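Grorkley Council Environment Service
News and reports

Report of a visit to the Tiltitlow Reuse and Recycling Centre open day, Evville

Published 5 November 2023

Officers of the Environment Service attended the October open day at the Tiltitlow Reuse and Recycling Centre at the invitation of the site operator, Wihongi. The party was made up of Angus McKinnon (Household Collections), Satish Naidu (Contracts) and Getsemaní Bautista (Public Information). The visit was arranged to inform the review of our own site at Mill Lane, where the present layout dates from before separate food waste collection began.

Arrival and welcome

The centre stands on the eastern edge of Evville, on land formerly used as a railway goods yard. Access is by a single road from the ring road roundabout, with a separate lane for lorries that opened last spring. Visitors to the open day were asked to leave their cars at the bus depot and walk in by the side gate. Signs from the depot were small, and several people, our own party among them, went first to the weighbridge and had to be directed back.

Declan Tipoki, the site manager, welcomed visitors in the canteen and set out the programme for the morning. Attendance was limited to 100 people, divided into groups of 20. Each group was issued with high-visibility waistcoats and given a short safety talk before entering the yard. Children were admitted with an adult, although the upper walkway in the sorting hall was closed to them.

The public side

The tour began on the raised deck, where residents bring their own material. The deck is covered for its whole length. Mr Tipoki explained that the roof was the most expensive part of the rebuilding and the part he would give up last. Cardboard and textiles lose much of their value once wet, and residents are more willing to read signs when they are not standing in the rain. Our own site has no cover of any kind.

Containers are set below the level of the deck so that nothing has to be lifted over a rail. The order in which drivers meet them has been changed twice. Garden waste was at first placed nearest the entrance, on the grounds that it made up the largest share of visits, but this led to queues on the access road on fine weekends. It is now at the far end, and the first bays are given over to reuse, metals and small electrical goods. Mr Naidu asked whether residents had objected to the longer drive. We were told that there had been complaints for a few weeks and very few afterwards.

General waste comes last of all. A member of staff stands there at busy times and asks to see inside closed bags. This practice was introduced with some caution, and the wording used by staff was agreed with the council at Evville beforehand. A printed card with the wording was passed round the group. It is polite and short, and officers considered that it might be adopted at Mill Lane with little alteration.

The reuse shop

The reuse shop occupies the old parcels office and is open to the public on the same hours as the site. Furniture, bicycles, crockery, books and garden tools were on sale at the time of our visit. Prices are written on luggage labels by hand. Larger items are held for a fortnight and then reduced, and anything unsold after a second fortnight is offered to charities in the district before it is broken up for materials.

Upholstered furniture is accepted only where the fire safety label is still attached. Ms Bautista noted that this is stated on a large board at the entrance, again on the reuse bay and once more on the door of the shop. At Mill Lane it appears only on the website, and our staff turn away a good many sofas that residents have gone to some trouble to bring.

Electrical goods are tested in a workshop behind the shop. Two benches are in use for this, one for kettles, toasters and lamps and one for larger appliances. Each item that passes is given a dated sticker and a short guarantee. The technician on duty was frank about printers, which are hardly ever worth the time, and about vacuum cleaners, many of which need only a new belt or a clean filter.

The sorting hall

The group then moved to the sorting hall, where mixed dry recycling from the kerbside rounds is delivered. Ear protection was issued at the door. The noise from the glass line was considerable, and commentary was given outside before we went in, an arrangement that other sites might usefully copy.

Material is tipped on to a concrete floor and loaded by shovel into a hopper. It passes over a series of screens that separate flat items from round ones, under a magnet that draws off steel, and on to a picking belt. Staff at the belt work in short turns and change sides at each break. The picking cabin is heated and has its own air supply. Mr McKinnon enquired about staff turnover and was informed that it had fallen after the cabin was refitted, although no figures were given.

Paper and card are baled at the far end of the hall. A typical bale of mixed card from this line weighs 900 kilograms. Bales are stacked under cover and collected by road. Wihongi had hoped to send some of this material by rail, given the history of the site, but the remaining siding is too short for the wagons now in use.

The most frequent causes of rejected loads were described as follows: nappies, food left in trays, garden hose, and clothing placed in the recycling bin in the belief that it would be passed on. Hose and clothing wrap round the shafts of the screens, and the line must be stopped so that they can be cut free. Visitors were shown a length of washing line that had brought the hall to a halt for most of a morning.

Batteries and other small items

A good part of the discussion that followed concerned small items. Anything much smaller than a yoghurt pot is liable to fall through the screens and be lost among broken glass and grit. Loose bottle tops are a familiar case, and residents are now asked to screw them back on to the empty bottle.

Batteries were treated at greater length. When crushed in a lorry or under a loading shovel they may start a fire, and the site has had two such fires on the tipping floor. Both were put out by staff before the fire service arrived. Vaughan Wihongi, who is responsible for safety across the operator's sites, gave a clear account of each and of the changes that followed. Loads are now spread and inspected before being pushed up, and the floor is watched for a set period after the last delivery of the day.

Mr Wihongi was firm that the greater part of the remedy lies in the home. Many residents know that batteries should be kept apart but do not think of those that remain inside remote controls, car key fobs, musical cards and toys. The centre has asked schools in Evville to cover the point in lessons, and battery tubes are provided at the libraries and the swimming baths. Residents may also leave a small bag of batteries on top of the bin lid on collection day, where it is taken by the crew and carried in a separate box on the lorry.

Matters for consideration

Officers wish to draw attention to the following points in the review of the Mill Lane site.

The order of the bays should be looked at before any money is spent on building work. Changes of this kind can be tried with movable signs and reversed if they fail.

A covered area for cardboard and textiles, even if it extended to only part of the deck, would be of real benefit – both to the value of the material and to the comfort of residents and staff.

The fire label rule for furniture should be displayed at the gate.

Collection of batteries from the kerbside should be costed. Mr Naidu has undertaken to obtain details of the lorry boxes and of the contract terms used at Tiltitlow.

The parking arrangements on the day were the one weak part of an otherwise well-run event. Should Mill Lane hold an open day of its own, signs ought to be placed at every turning.

The Environment Service thanks Mr Tipoki and his staff for their time, and for the tea and sandwiches provided afterwards in the canteen. 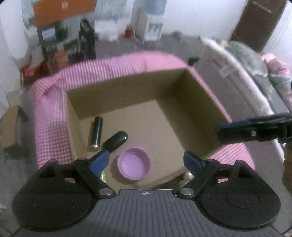 Reading time: 7 minutes

Small items in a cardboard box with a pink-and-white gingham border, among them a battery and a lavender bottle cap. Residents of Grorkley may bring household batteries to the reception desk at Mill Lane during opening hours. Caps should be left on their bottles and placed in the recycling bin. Enquiries about this report should be addressed to Getsemaní Bautista, Public Information, Environment Service.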